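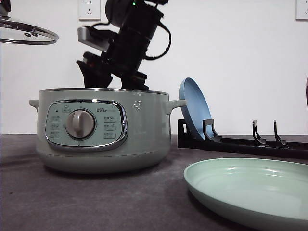
### 4.2 Where the electric pot lives, and how its controls are read

Most of the cooking recorded in the Rastilen kitchens was done in a single electric pot. The hob came second and the oven hardly appears in the diaries at all. We use "electric pot" for any free-standing vessel with its own heating element and a control on the body, whether the household called it a rice cooker, a hot pot, a soup pot or only "the pot". The type is easy to recognise on a worktop. The one in Figure 1 has a wide rounded body, two short side handles and an oval panel on the front, with a rotary knob in the middle and a column of printed functions on each side of it. It stands against the wall with a dish rack next to it, a placing we met again and again during the visits, and one that shaped what people did with the pot before and after meals. This section deals first with the placing and then with the panel.

The material comes from the 17 households that kept a cooking diary for the Ukico study. Together they made 549 entries. An entry was one session of cooking, however short, and reheating counted as a session if the food was moved from one container to another. All the households lived in the Rastilen building in Jidach, which was converted from offices to flats in 2000. The conversion left every kitchen with a worktop along one wall, a sink at one end and two double sockets set into the tiles. The sockets matter for what follows, as the cords on most electric pots were short and people did not like to run an extension lead past the sink.

**Placing.** During the home visits Nidia Agudelo drew a plan of each worktop at the start and again at the end of the diary period. The plans were compared with what the diaries said. In most kitchens the pot did not move between the first plan and the second. Where it did, the move was small: a turn so that the handles ran along the wall, or a shift to the other side of the rack when a kettle had been bought. Two households kept the pot in a cupboard at the first visit. By the second visit both had it out on the worktop, and neither had mentioned the change in the diary. When asked, one woman said she had got tired of bending down. The other household could not remember deciding anything.

The spot next to the dish rack was the most common. We had expected people to explain it by the socket, and several did. More of them talked about washing up. The inner bowl, where there was one, came out, was washed, went into the rack and was lifted straight back into the body when it was next wanted. Some people let it dry in the rack and some wiped it and put it back at once. In the second group the rack was used for the lid only, and in one kitchen the lid had its own slot between the plates that the rest of the family knew to leave free. Pots without a removable bowl were handled differently. The whole vessel had to be carried to the sink with the panel kept clear of the tap, and people with this type were the ones most likely to say that they cleaned it less than they should.

A place next to the rack has a cost. Water drips from plates on to the side of the pot, and a handle that points towards the rack gets knocked when large pans are put away. Four households had turned the pot to avoid this, so that the panel faced sideways and had to be read at an angle. One respondent had simply stopped looking at the panel. He turned the knob by feel and counted the clicks, two for rice and five for soup.

Steam was mentioned less often than we thought it would be. The wall units in Rastilen are hung high, and the part of the worktop beside the sink has no unit above it in the smaller flats. In the larger flats there is one, and its underside was marked in three of the kitchens we visited. Those households pulled the pot forward to the front edge while it was cooking and pushed it back afterwards. The move was so ordinary to them that it came up only when the visitor asked why there was a ring on the worktop in front of the place where the pot stood.

**Reading the panel.** The diary asked for the setting used in each session. It was a free text line, and the answers vary a good deal. Some people copied the printed label. Others wrote what they had cooked, and others gave the position of the knob ("bottom left", "third one down on the right"). The third kind of answer was the most useful to us. It came mainly from people whose pots were labelled in a language they did not read, or read only a little. A panel with small Chinese characters, as in Figure 1, gives such a user three things to go on: the order of the labels, the icons, and whatever they were told by the person who sold them the pot or passed it on.

Icons were trusted less than order. Asked to go through the functions on their own pot, respondents who could not read the labels were mostly sure about two or three of them and left the rest alone. They did not guess from the icon. A bowl with lines above it could be soup, porridge or reheating, and they saw no reason to find out with a full pot of food. One household had stuck a strip of paper tape beside the panel with the names of four dishes written on it. Another had put a dot of nail varnish at the one position they used. In a third, the labels had been photographed and translated on a telephone, and the translation was kept on the fridge door, where it had been covered by a school timetable by the time of the second visit.

Households that could read the labels did not use many more functions than those that could not. This was one of the clearer results. Rice, soup and a general heating setting made up most of the entries in both groups. The settings for cake, yoghurt and baby food hardly appear, although they were present on several pots and although two of the households had infants. The difference between the groups lay in how they spoke about the unused functions. Readers said they did not need them. Non-readers said they did not know what they were, and some were embarrassed about it, which they had no cause to be.

The knob itself was liked. Of the pots we saw, some had touch panels and some had a knob, and a few had both. Comments in favour of the knob were practical: it could be turned with wet hands, it stayed where it was put, and it could be seen from the doorway which way it was pointing. That last remark was made about knobs with a raised grip across the middle. On a smooth knob with a small painted mark, the position could not be told from a distance, and people walked over to check. Indicator lights were thought helpful when they were large enough. Small ones set close to a label were missed, and two people had at some point gone out believing that the pot was on when it was off.

**What was cooked where.** The diaries also let us see when the pot was passed over in favour of the hob. Frying was the main case. Of the 549 entries, 31 record that food was started in a frying pan on the hob and then moved to the electric pot to finish. Onions and meat account for nearly all of these. The respondents did not see this as a failing of the pot. They described it as the usual way of making a stew, and several said they would do the same with any pot that had high sides.

Shared meals were the second case. When guests were expected the pot was used for rice alone and everything else moved to the hob, so that the worktop was fuller on those days than on any other. It was then that the rack was emptied and put on the floor or on top of the fridge. The household with the most guests had bought a second electric pot of the Cuadros make for this purpose. It was kept on a bedroom shelf and came out on Sundays.

**Limits of the material.** The kitchens are all in one building and have the same layout, and a different row of sockets might well have given a different set of plans. The drawings show where things stood at two visits only. Diary keepers differed in how much they wrote, and the fullest diary has nearly four times as many entries as the thinnest. We have not weighted the entries for this. The questions about labels were added after the first three visits, so those households were asked about them only at the second visit, when they already knew the visitor and may have spoken more freely.

The final plans were drawn in March. Copies were given to the households that wanted them, and two used theirs to argue with the letting agent for another socket. The request was under review when the fieldwork closed. Section 4.3 takes up the storage of lids, bowls and spare parts, which was left out of the plans and recorded separately.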